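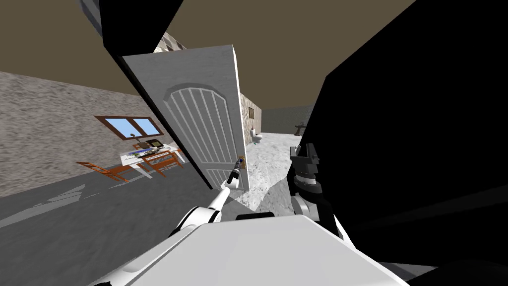 SPEAKER NOTES | Craft & Makers

Opening (keep it short, they've just had lunch!)

Hi everyone, I'm Hanna Melnychuk, I throw pots in Nostton and I'm so happy to be talking about glazes. Thank Vivek Kaushik for the invite and for lending me his kiln in April.

Ash glaze, the start. Tell them about the apple wood from the Gounder orchard. Washed the ash 3 times, sieved it, mixed it with clay and feldspar. Pass round the first tiles (ugly, runny, I love them).

174 test tiles. Let that sink in! Then the green one, tile 24. Hold it up to the window so the pooling shows in the carved lines.

Slow down here. Explain thick vs. thin: same bucket, same firing, two completely different greens.

Jitow bowls: 4 on the table, people can pick them up. Please do pick them up!

Questions. If someone asks about food safety, say I send mine out to a lab and give them the handout.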